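The Quiet Work of Medical Aid Between Governments

2018-11-07

When the national health authority of Hillau agreed in March to transfer surplus medical equipment to its neighbor Buvport, the announcement occupied a single paragraph of a joint communiqué. The attention that week went to fishing rights and to the seating plan at the signing. The transfer itself, which covered infant incubators, patient monitors and protective clothing, has since become the most closely watched element of relations between the two governments.

The arrangement is modest in scale. Under its terms, 37 incubators are to be placed in public hospitals in Buvport over two years, together with the spare parts needed to keep them in service. Hillau bears the cost of shipping and of initial training. Buvport undertakes to provide electrical power of a specified quality, to assign a technician to each receiving hospital, and to report on the condition of the equipment every six months.

These obligations were not settled quickly. Drafts of the memorandum passed between the two capitals for 14 months, and the greatest difficulty lay in the question of liability. Hillau wished to be released from all responsibility once the goods had cleared customs. Buvport held that a donor who selects the model, the supplier and the training program cannot withdraw entirely at the port. The final text divides the matter by time: the donor answers for defects during the first year, and the recipient thereafter.

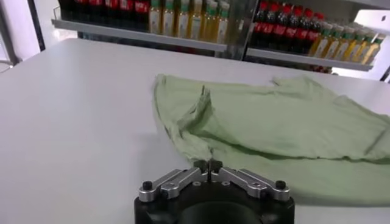
Seneviratne, asked for a view of that compromise, was less than satisfied, remarking that a year is a short period in the life of a machine meant to serve a ward for a decade, and that the clause protects the donor at precisely the point when breakdowns begin. The same criticism has been made in the legislature of Buvport, where two sessions were devoted to the memorandum before it was approved by a narrow margin.

Supporters of the text reply that earlier agreements contained no such provision at all. Equipment was delivered, photographed and left. A review prepared for the Buvport health ministry found that, of six shipments received from various governments in the preceding decade, only two had arrived with manuals in a language the hospital staff could read. Several devices required a voltage unavailable in the district to which they had been sent.

The present agreement therefore places unusual weight on what officials call the receiving side. A central depot has been established at Jaltside, a rail town on the border, where all goods are opened, tested and recorded before they travel further. The depot employs staff from both countries, and its records are open to both. 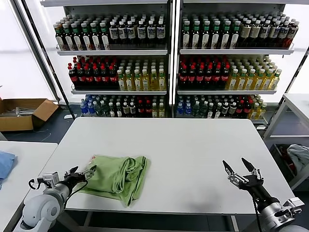 Protective clothing and hospital linen have presented a separate problem at Jaltside. Governments tend to regard textiles as the simplest part of any consignment, and the memorandum gives them only five lines. In practice they have required a great deal of handling. Donated garments arrive in mixed sizes, under differing national standards, and often without a packing list. A piece of light green cloth bunched on a white table, with a small red mark near one corner, gives an inspector very little to work from when the accompanying papers are missing. The depot now declines any textile shipment that is not sorted and labeled at origin, a rule that caused some irritation in Hillau before it was accepted.

Diplomats in both capitals are cautious about drawing wider conclusions. Relations between Hillau and Buvport have been correct without being warm, and the dispute over the northern fishing grounds remains before an arbitration panel. Medical cooperation has nonetheless continued through two periods in which other contacts were suspended. The technical staff at Jaltside continued to meet during both, and the shared records were kept up to date. 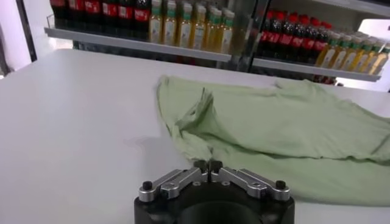 Can the agreement survive a change of government in either country? The memorandum may be ended by either party on six months' notice, so its survival depends on the willingness of each new administration to leave it in place, although equipment already delivered would remain the property of the receiving hospitals.

Elections are due in Buvport next year. The principal opposition party has said that it would seek to reopen the liability clause and extend the donor's responsibility to as long as five years. Officials in Hillau have not commented on the proposal, but the budget submitted to their parliament this autumn includes funds for spare parts through the full term of the present text.

The next delivery is scheduled to pass through Jaltside before the end of the winter. It will consist mainly of patient monitors, with manuals printed in both national languages, and will be the first to be inspected under the revised procedures.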